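Jaltodis Skills Center
Progress report to the Sotiropoulos Fund
Grocery Packing and Shelf Skills, report no. 2

Prepared by: Aliki Politis, program lead
Reviewed by: Panagiotis Makris, center manager
Submitted: 05/05/2024

Summary

The grant pays for a packing area at the Rellitz site and for the materials used there. The work teaches people how to sort groceries, keep a small shelf in order, and pack a soft shopping bag so that nothing gets crushed. Most of the people who come to us want entry-level work in a grocery store. A smaller group comes to practice shopping and putting food away at home.

Since the last report we have finished fitting out the packing area, replaced the bags, written a first version of the packing sheet and started the spring group. One item is behind schedule, the wall rack, and one budget line went over. Both are covered below.

The packing area

The area is set up and in regular use. It has a table with a dark marbled top, gray walls with a faint purple cast, and a small two-tier shelf in the back right corner. The shelf is light wood with white legs. It stands low enough that everything on it can be reached from the front of the table, which was the main complaint about the tall unit we described in November. That unit has gone to the storeroom.

Produce is kept in two plastic baskets, one white and one teal. The white one is for round fruit such as apples and citrus. The teal one takes vegetables and anything long or awkward. The rule is loose and items do move between the baskets during a session, but it gives people a place to start when they are asked to reset the table.

Snack bags go on the shelf. We keep a small selection in different colors so that people can be asked for one by color, by brand or by position. They get turned upside down and pushed to the back over the course of a day, and straightening them is part of the closing routine.

The long white wire rack is up on the back wall. It has five compartments and we have not stocked it yet. The plan in the proposal was to use it for boxed goods. The boxes we first bought were too deep for it, and they tipped forward. Aliki is looking at smaller ones.

A separate wire basket is fixed to the left wall near the corner. We have not assigned it a use. One suggestion is to keep folded bags in it.

Materials

We bought 28 canvas tote bags from Pleltel. They are cream colored and soft, with two handles and a gray pattern on the front. They replaced the stiff paper bags used in the first period, which tore at the base and had to be thrown out.

The change of bag has affected the teaching more than we expected. A paper bag stands open by itself. A canvas tote folds over at the rim, the handles fall across the opening, and the walls sink in as soon as the first item goes to the bottom. People have to learn to open the bag properly and check that it is still open before each item. This is closer to what they will meet at a checkout, so we have kept it in the program and given it its own session.

The totes mark easily and the seams have started to fray on some of them. We wash them as needed. They come out more creased each time, and so far this has not been a problem.

For produce we use artificial fruit and vegetables. Real produce was tried in the first period and was costly to replace, and bruised fruit had to be cleared away every day. The artificial set covers most of what a person would find in a weekly shop. The pieces vary a good deal in size and shape, and the round ones roll into the lowest corner of the bag whatever order they are packed in. We did lose some realism, chiefly weight. A person who packs a light plastic apple on top of a bag of snacks does no damage, and the lesson has to be given by the instructor instead of by the apple. We are considering adding a few real cans for this purpose.

Packing exercises

Each session is built around the same short cycle. The table is reset, a list is given out, the tote is packed from the baskets and the shelf, and the contents are checked against the list. The bag is then emptied and everything goes back where it came from. Lists start with fruit only. Later lists mix fruit, vegetables and snack bags.

The pictures cover the bag and the produce during packing.

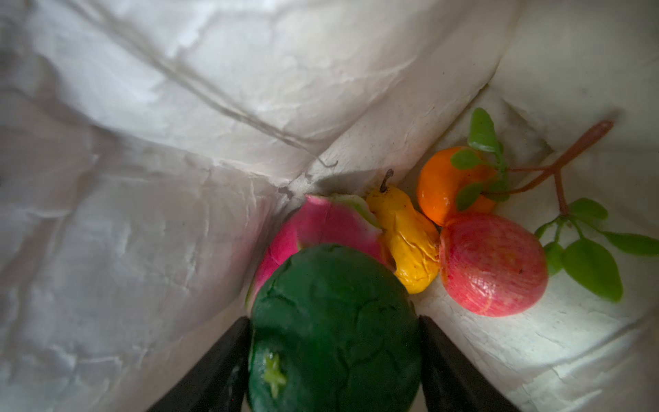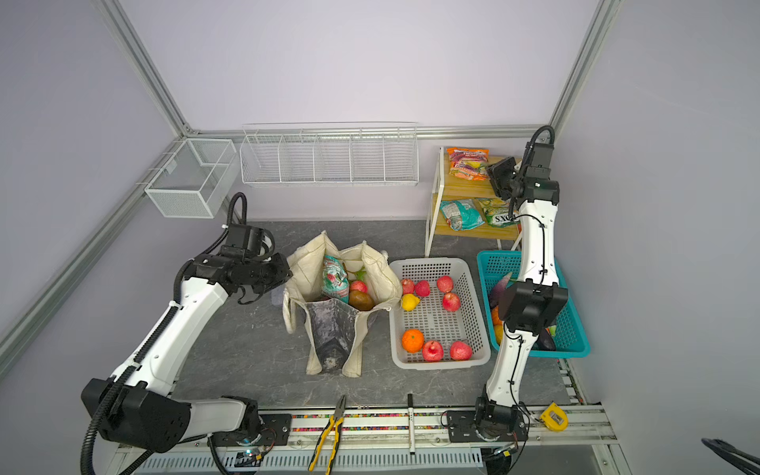
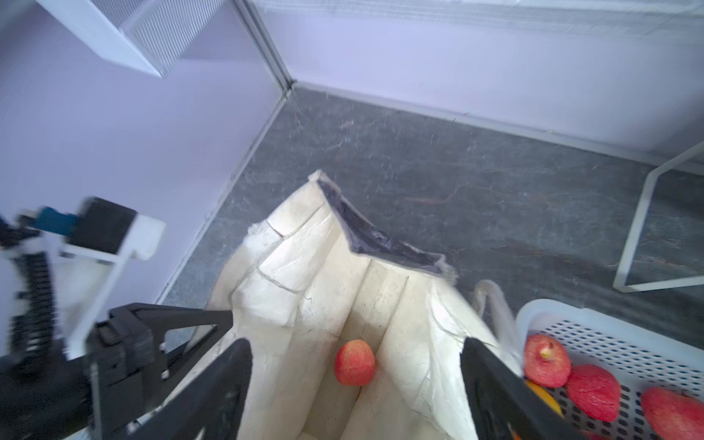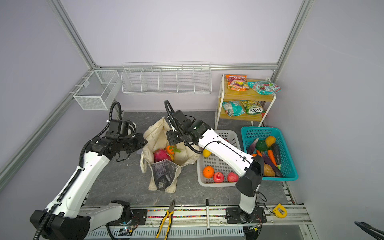 Packing with the artificial produce at the Rellitz site. Second picture: a tote with a snack bag and fruit inside. Third: an apple in the bottom of the tote and more in the basket beside it. Fourth: a tote with a dragon fruit and an orange bell pepper.

Three things have come out of the exercises so far.

The first is the order of packing. Our draft sheet said to put all the heavy items in first and then the light ones. In practice people following it built a layer of round fruit that shifted every time something was placed on it. The revised sheet asks for two or three steady items in the corners, then the round fruit between them, then snack bags standing upright along one side. Long items such as the cucumber go in at a slant along the wall of the bag.

The second is the full basket. The vegetable basket is usually packed tightly, and pulling out a carrot or an eggplant from underneath can bring other pieces with it. We now ask people to move the top item aside before reaching for the one below. It slows the exercise down at first. Instructors reported that after a few sessions it was no slower overall, as there was less to pick up.

The third is naming. Several of the pieces are hard to tell apart. The kiwi and the small potato are close in color and shape, and there is a green fruit with a star-shaped leaf piece on it that staff have called a persimmon and a tomato in the same afternoon. Lists that depend on these items produced arguments that had nothing to do with packing. We have written a one-page key with the name we use for each piece, and it is taped inside the storeroom door. A copy for the packing area will be laminated.

Resetting and storage

The reset takes longer than we allowed for. In the proposal we treated it as something staff would do between groups. We now have participants do it, and it has become one of the more useful parts of the session. Emptying the tote is straightforward except for small pieces, which get caught in the folds at the bottom. Participants are asked to look in the bag before folding it.

The two baskets stay on the table overnight. Totes are folded and stacked in the storeroom, apart from the one in use. We had considered a bin for damaged pieces, but there have been few enough that a drawer is sufficient.

Attendance and staffing

The spring group is full and there is a short waiting list. Attendance has been steady apart from one week when the heating was being repaired. Aliki Politis leads the sessions and Panagiotis Makris covers when she is away. No staffing changes are planned for the rest of the grant period.

Budget

The materials line was set at $500 for this period. Spending came to $600. The difference was the cost of the extra snack bags and a second order of artificial vegetables, placed when the first set turned out to have very little in it that was longer than a lemon. We covered the overspend from the center's own funds and are not asking for the line to be changed.

Nothing has been spent on the wall rack beyond the original purchase. The money set aside for its stock will be carried into the next period if the Fund agrees. Please let Panagiotis know if a separate request is needed.

Feedback from participants

We asked for comments at the end of each week. Most were short. People liked working with the totes and several asked where they could buy one. Two said that the lists were too easy by the third week, and we have moved the mixed lists earlier in response. One person asked for bread and eggs to be added, which we agree with. We have not yet found an egg carton that holds up to repeated use.

There was also a request for a second table so that two people could pack at once. There is no space for it in the present area. We may be able to use the room across the hall on days when it is free.

Work planned for the next period

Stock the five compartments of the wire rack with small boxed goods, and write lists that include them.

Decide on a use for the wire basket on the left wall.

Add cans to the set and revise the packing sheet to match.

Finish the item key and put a copy in the packing area.

Repair the frayed totes where possible. We do not expect to need a second order.

Questions about the sessions should go to Aliki Politis. Questions about spending should go to Panagiotis Makris. Either can arrange a visit to the Rellitz site, and mornings are best, when the mixed-list sessions are held.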